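Niden folding

Niden folding is a paper craft in which one long strip is folded into a small standing card with pockets. It takes its name from the town of Niden, where the first known pattern sheets were printed for a stationery shop. The craft is close to card making and scrapbooking, and many people who practice it do also one of these two. The finished piece is called a niden, and the plural is nidens.

Materials

A standard strip is 79 centimeters long and 16 centimeters wide. Paper of medium weight is preferred. Thin paper does not stand up well when the pockets are filled, and heavy card cracks on the outer side of the fold. Besides the strip, the maker needs a bone folder, a metal ruler, a pencil and a glue stick. Some makers use double-sided tape in place of glue. Tape holds faster, but a wrong placement cannot be corrected.
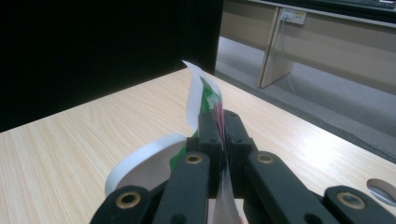 The grain of the paper should run across the strip, parallel to the folds. When it runs along the strip, the folds become rough and the card slowly opens by itself. Beginners often test the grain by bending the sheet lightly in both directions before cutting. The direction which bends more easily is parallel to the grain.

Method

The strip is first scored on the back side. The lower edge is turned up to make a long channel, and then the strip is folded forward and back like an accordion. Each part of the channel becomes one pocket. The two ends are glued last. Tags, small photographs or pressed flowers can be put in the pockets after the glue has dried.

Two main styles exist. In the Garham style the pockets are straight and all have the same depth. In the Brekine style the channel is folded at a slant, so the pockets become deeper toward one end. The Brekine style needs a wider strip, and it is considered more difficult because a small error in the first fold grows with every next fold.

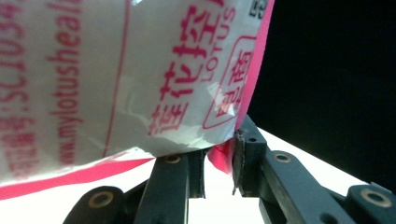 Decoration is usually added before folding, while the strip is still flat. Stamped borders are common in the Garham style. Ink must be fully dry before scoring, or the bone folder will carry it over the surface. Embossing powder is mostly avoided near the fold lines, where it breaks off.

Patterns

The Bensaid pattern book contains 27 patterns, all of them for the standard strip. It is still used in many craft classes, although its instructions are short and suppose that the reader already knows the basic folds. Later printings added a page with fold symbols.

See also: accordion book, pocket card, paper scoring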